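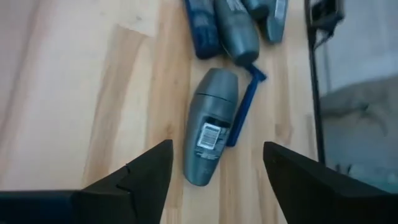
図4-1 指を開いた位置(手首カメラ)。対象はバーコード付きの横置きボトル。

4. 小物仕分け作業の準備と安全規則

この章では、Jollisau 双腕ワークステーションで洗面用品などの小物を扱うときの準備の手順と、作業中に守る規則を説明します。据え付けと電源の接続が終わっていることを前提とします。まだの場合は、先に第2章を行ってください。

作業者は、Nurkon の基本講習を受けた人に限ります。講習を受けていない人が見学する場合は、必ず受講済みの作業者が操作盤のそばに立ちます。

4.1 始める前の確認

1. 非常停止ボタンを押し、Wundis の画面に「停止中」が表示されることを確認します。
2. ボタンを戻し、リセットを行います。表示が消えないときは、作業を始めてはいけません。
3. アームのケーブルを上から下まで目で確認します。ケーブルの輪が関節にはさまれる位置にあるときは、固定バンドを付け直します。
4. 手首を手動モードでゆっくり回し、ケーブルが引っぱられないことを確認します。
5. 指先(Lekota 型)のねじを確認します。ゆるみがあれば、電源を切ってから締めます。
6. 手首カメラのレンズを、乾いた布で軽くふきます。アルコールは使わないでください。

注意:電源を切った直後のモーターは熱いことがあります。ケースに触る前に、30分近く待ってください。

4.2 対象物の置き方

対象物は、どれもアームが届く範囲の中に置きます。立てたボトルは指が触れると倒れやすいので、最初の練習では横に寝かせて置くことをすすめます。

1. 液体の入った容器は、キャップがしっかり閉まっているかを手で確認します。漏れた跡がある容器は使いません。
2. かみそりは、刃にカバーがあるものだけを使います。カバーがないものは、刃を外すか、練習用の模型に替えます。
3. ラベルの読み取りを行う作業では、バーコードの面を上に向けます。
4. 最初に持つ物の両側には、指を開いたまま下ろせるすき間を空けます。物が重なって置かれている所は、後の順番にします。
5. 透明な包装の付いた物は、包装を付けたままにするか外すかを作業票に書きます。同じ作業の途中で変えないでください。

透明な包装は、光の反射のために位置の認識がずれることがあります。台の表面にも天井の照明が映りますので、
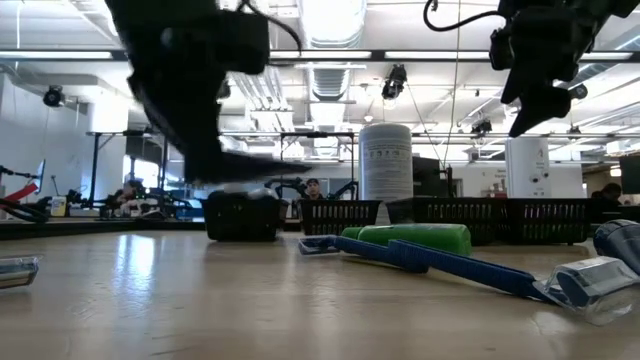

認識が安定しない場合には、まず対象物の位置を反射の強い所から離してください。それでも直らないときに限り、Wundis の「露出」の値を変えます。初期値は 2000 です。値を変えた場合は、変える前の値も作業記録に残します。

なお、照明を消して反射をなくす方法は認められません。作業者がアームの動きを見ることができなくなるからです。

4.3 バスケットの配置

1. バスケットは台の奥の側に並べ、長い辺が台の縁と平行になるようにします。
2. 隣どうしをつけて置いても、間を空けて置いてもかまいません。ただし、位置を変えたときは Wundis で登録をやり直します。
3. やわらかい物を入れるときは、縁から出ている高さを確認します。アームが上を通る高さの設定は、バスケットの縁ではなく中身の一番高い点を基準にします。
4. 背の高い容器を奥に置く場合は、「障害物」として登録します。登録を忘れると、手首のモーター部分が当たるおそれがあります。
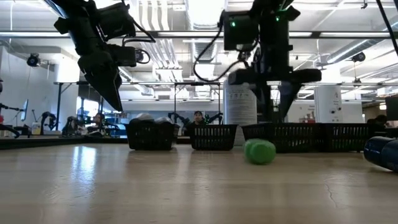
図4-3 バスケットの手前に下ろした左右のアーム。

4.4 動作中の規則

・自動運転の間は、台の上に手を入れません。落ちた物を拾うときも、先に停止させます。
・一時停止は安全のための停止ではありません。台に手を入れるときは、必ず非常停止ボタンを押します。
・長い髪はまとめ、ひもの付いた名札は外します。
・周囲で別の装置が動いているときは、相手の作業者に声をかけてから運転を始めます。背中合わせの位置では、後ろに下がる前に振り返って確認します。
・操作盤を離れるときは、短い時間でもアームを待機位置に戻し、運転キーを抜きます。
・1人の作業者が続けて運転する時間は、2時間までとします。交代のとき、前の作業者は登録の変更を口頭でも伝えます。

警告:指が物をはさんだまま停止したときは、力で指を開かないでください。片手で物を支え、もう一方の手で手首の解放レバーをゆっくり引きます。物が重くて片手で支えられない場合は、下に緩衝材を敷いてから行います。

4.5 異常があったとき

物を落とした、アームが何かに触れた、予定と違う向きに動いた。このような場合は、けがや破損がなくても異常として扱います。

1. 非常停止ボタンを押します。
2. 台の上の物を動かす前に、Wundis の「記録を保存」を押します。
3. 指先とケーブルを確認します(4.1 の手順3から5)。
4. 異常報告書に記入し、24時間以内に現場の安全担当者へ出します。
5. 運転の再開は、安全担当者の許可の後に行います。

保存した記録は、報告が完了するまで消さないでください。液体がこぼれたときは、ふき取りより先に主電源を切ります。台の縁から床に流れている場合、床のケーブルにも触らないでください。

関連項目
・第2章 据え付けと電源の接続
・第3章 Wundis の初期設定
・第5章 Lekota 型指先の交換
・付録B 異常報告書の書き方
・付録C 作業票の記入項目

最終更新:10月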